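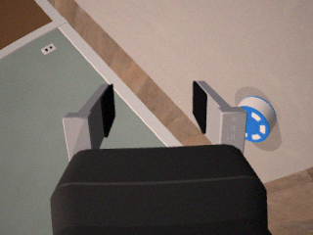

Wood Floors Under a Workroom: What Keeps Mine Looking Good

I love a wood floor in a room where things get made. It's warm underfoot, it's kind to your back, and when you drop a screw you can hear exactly where it went! We put planks down in our Rirness house in March, all 251 square feet of the back room, and I've been collecting little tricks ever since. Some came from my old sewing room, some I learned the hard way with a bucket of water (more on that below).

Sweep before you do anything else

Grit is what scratches a floor. Shoes get blamed, but it's the sand stuck in the shoes. I keep a soft broom on a hook by the door and do a quick pass at the end of every work session, always along the boards, so the dust rides out of the seams and doesn't get packed into them. Vacuums are fine too, with the beater bar switched off.

Go easy on the water

My first winter with a wood floor I mopped it like tile, and two boards by the window cupped so badly you could feel them through slippers. Now I use a flat microfiber pad, wrung until it won't drip – if the floor is still wet after a minute or two, the pad was too wet. A capful of Stemley floor soap in a bucket of warm water does the whole room. Skip vinegar. It dulled the finish in my hallway and I'm still sorry.

Felt pads, and when to swap them

Stick-on felt is wonderful until it fills up with grit and turns into sandpaper. Flip your chairs over on the first Monday of the month and run a thumb across the pads. If they feel hard or shiny, peel them off, wipe the leg with rubbing alcohol, let it dry and press on new ones. Give them a night before anybody sits down!

Heavy tables are another story. Felt squashes flat under them, so I like the wide rubber-and-felt cups from Rellent. Get a helper and lift, please don't drag. 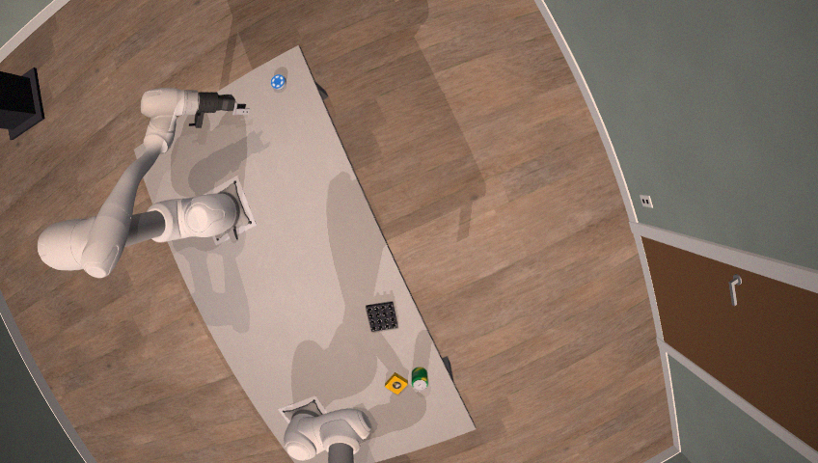
Pale gray against warm brown planks, a combination I never get tired of.

Leave room to sweep

Pull your main table away from the wall if you have the space. I leave 36 inches on the long sides, and the broom goes all the way around without any furniture shuffling. It's lovely for cutting fabric as well, because you can come at it from either side.

Little scratches

For light marks I rub in a matching wax stick (Walczak makes a nice honey brown), wait 10 minutes, then buff with an old T-shirt. Try it in a closet first – the color goes on darker than it looks in the package. Deeper gouges need wood filler, and I do those in daylight with the lamps off so I can see the true shade.

Any leftover planks? Store them flat, in the same room if you can, and write the color name on the back in pencil.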